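Dulunstead Home Help > Furniture and Storage

Does a woven basket really scratch a light wood table?

Posted by Lâm Ung, Mon 17 June

My sister-in-law says I'm ruining my table and I don't believe her. I keep a dark brown rope-style basket on it, the kind with thick twisted strands, full of mail and chargers. It has been in the same corner since February. The table is a pale blond wood look, and I can't tell you if it's solid or not because it came with the apartment. She wants me to buy a set of felt pads and a runner from Nomlow, and she says the dye will come off on the top too.

I've read the product page for the pads and it reads like every other product page. Nobody there says what happens if you skip them. The basket is dry grass or something close to it. How would that scratch anything?
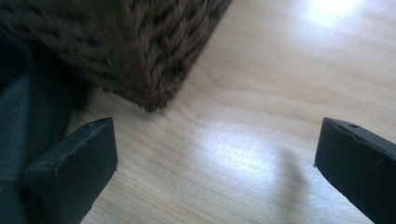 The other thing she brought up is the loose fiber along the bottom edge. She says that means the basket is falling apart and I should throw it out. I paid $32 for it and I'd like more than a guess before I do that. Has anyone here had a mark from one of these, or is this something people repeat?

2 replies

Paora Pirihi

I'm with you on most of it. The fiber by itself is softer than the finish on most tables. What can scratch is grit, and a rough weave holds plenty of it. If you lift the basket when you move it, you'll probably never see a line. If you drag it across to make room for dinner every night, you might.

I would take the dye part more seriously. Dark baskets are often stained, and some of that can move if it gets damp. Test it before you spend anything: wet a white rag, wring it out, press it on the underside of the basket for a minute and look at the rag. Brown on the rag means put something under it. A folded dish towel does the same job as a runner - I don't see what the Nomlow one adds except the price.

As for the fuzz, trim the long ends with small scissors and don't pull them. Every rope basket I've owned had some. I'd worry if a whole strand came loose at the corner, because then the rows next to it start to go.

One thing you didn't ask. If the table gets strong light, the part under the basket may stay a different shade from the rest. I have a square on my sideboard from exactly that, and no pad would have prevented it. Move the basket now and then if you care.

briltow_dee

Just rub coconut oil on the bottom and it won't scratch. Works on mine.

Comment from Paora Pirihi

I wouldn't. Oil on dyed fiber sitting on a table you don't own sounds like a way to get a stain where you didn't have one.

Comment from Lâm Ung

Did the rag test. Very faint tan, could be dust for all I know. Dish towel is going under it and I'm skipping the runner.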